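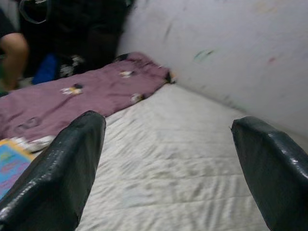 I got to Killum on the Wednesday, 7th October, mostly to see how the Panar grippers get on with bedding. Oona Saarela had two sets of finger pads for me to try, and I liked the grippier ones straight away!

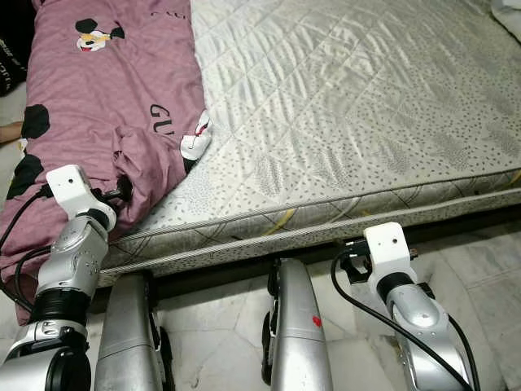 Thin cotton is fine, she told me, but a bunched-up duvet cover is where you really find out about a pad (the older set came from Harasym in June). I'd have stayed all day, but my train was in 30 minutes. 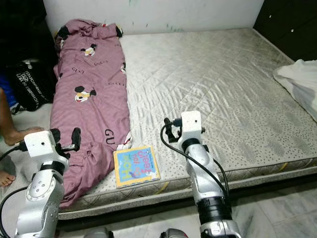
Both arms at the mattress, blanket on the left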